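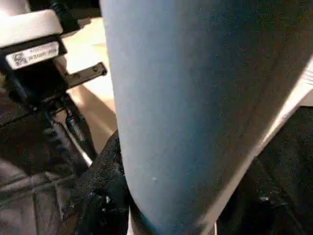
Will a robot fold my towels before I retire?

27 Sep 2019

My sister asked me last week when she can stop doing laundry. She asks me this kind of thing because I write about machines for a living, and she figures I must have some inside line on the date. I told her not to sell the ironing board. She told me I'd said the same thing in April, and she was right, and I had to think about why my answer hadn't moved an inch in five months when the headlines I'd read in between all said the future had arrived.

So let me try to lay out where I think we are. I'll warn you now that I'm grumpy about some of it and pretty excited about the rest.

The chores we already gave away

We forget how much we've handed over. The dishwasher is a robot if you squint. So is the washing machine, and it's a great one: it fills, it heats, it beats your socks against a drum for an hour, it drains, it spins. My grandmother would have traded a cow for it. But look at how we got there. We didn't build a machine that stands at a tub and scrubs the way she did. We built a box and agreed to carry everything to the box, load it a certain way, and carry it all back out again. The box does the boring middle. We do both ends.

And both ends are the hard part! Picking a damp sleeve out of a knot of other damp sleeves, figuring out that it's a sleeve, finding the shoulder it belongs to – I do that half asleep with the radio on. A machine has to work for every bit of it.

What I saw at Stollach

This spring I spent two days in the workshop of a small outfit called Stollach, where they've been trying to get an arm to pick up ordinary stuff and put it somewhere sensible. Ordinary stuff is the whole point. Anybody with money can buy an arm that grabs the same metal part from the same spot ten thousand times. What Janaína Rezende, their lead engineer, wants is an arm that grabs whatever you dropped on the way to the kitchen.

She keeps a log on the wall, and when I visited it stood at 2,277 tries. Of the last hundred, 92 had worked. I whistled at that. She didn't look pleased at all, and she asked me how many plates I'd be willing to lose out of every hundred. Fair enough. I break maybe one a year and I still hear about it.

The eight that went wrong were more fun to talk about than the ones that went right. One time the gripper closed on a shadow. Another time it picked up a dishcloth very neatly along with the corner of the cloth underneath, and the whole stack came up and went over like a magician's trick in reverse. You or I would feel that extra tug and let go. The arm had no idea anything was off until it was told.

I think that's the piece people miss when they watch the demo videos. Seeing has gotten a lot better. Give the software a decent look at a mug and it'll tell you it's a mug. But go stick your own face a few inches from a heap of things in bad light, with something big and close blocking most of your view, and tell me what's holding up what. We get through that with our fingertips. We rummage. I can find my keys at the bottom of a bag without looking, by feel, while complaining about something else. I haven't met a machine that can rummage.

Meanwhile, on the shop floor

You'd think the factory would be way ahead of the kitchen, and in one sense it is. Benedito Furtado runs a packing line at Tromex, and he walked me past a row of machines that close and stack boxes faster than I could follow. On a good shift they get through up to 1,207 cartons an hour. Lovely to watch. I could have pulled up a chair.

Then we got to the end of the line, where returned goods come back in whatever bag the customer had handy, and there were people. Lots of people, with tape cutters, opening things and turning them over and making a face and putting them in one bin or another. Furtado told me he'd tried two systems for that job, one from Zerex and one from Policarpio, and sent both back inside a season. The Zerex setup was fine as long as everything arrived flat. The Policarpio one was smarter but slow, and when it got stuck it just stopped and waited with its arm in the air, so somebody had to be parked nearby to rescue it. He was paying a person to watch a machine do that person's job at a third of the speed. I'm not an accountant but I can see the trouble there.

What I liked was that he wasn't bitter about it. He's ready to try again, and he'd like the next one to ask for help sooner. I've thought about that a lot. We judge these machines on how often they succeed, and we hardly ever judge them on how they fail, or whether they know they're about to. A helper who's wrong eight times in a hundred and says "hey, not sure about this one" is a helper I'd have in my house tomorrow. A helper who's wrong twice and carries on cheerfully into the china cabinet, no thank you.

My house, your house

The other trouble with homes is that every one of them is a mess in its own way. A factory will repaint its floor for a robot. It'll move the lights and bolt down the tables and tell everybody to stay behind the yellow line. I won't do that, and neither will you. I have a hallway with a step in it that has tripped every guest since we moved in, and a drawer that only opens if you lift and pull to the left. My robot vacuum (I do own one, I'm not a monk) has been stuck under the same armchair so many times that I've started checking there first when the house goes quiet.

I still love the thing. It does maybe two thirds of the floor and I do the rest, and that's two thirds I used to do on a Saturday. But notice that it changed me more than I changed it. I pick up cords now. I tuck in the curtain. I've become the kind of person who keeps a tidy floor so that a machine can clean it, and my sister finds this hilarious.

So, when?

I'd split it up. Moving things from one known place to another known place, in a room where someone has thought about the lighting: we're there, and it'll get cheaper fast. Sorting a mixed bin of hard objects that don't mind being pinched: close, and I'd bet on shop floors having it in decent shape within a few years. Anything soft, tangled, see-through or heaped up in a corner, in a house with kids and a dog? I wouldn't plan a retirement around it.

And I'd ask the people selling these things to be a bit straighter with us. Show me the whole hundred tries. Run the clip at normal speed. Let me see the arm in a room that looks like mine, at the end of the day, with the lamp on and a pile of who knows what in front of it. Rezende's wall log did more to win me over than any polished video I've been sent this year, and eight of those last hundred were flops.

I sent a draft of this to my sister, by the way. She wrote back that it was very long for a no, and could I come over on Sunday and help with the fitted sheets.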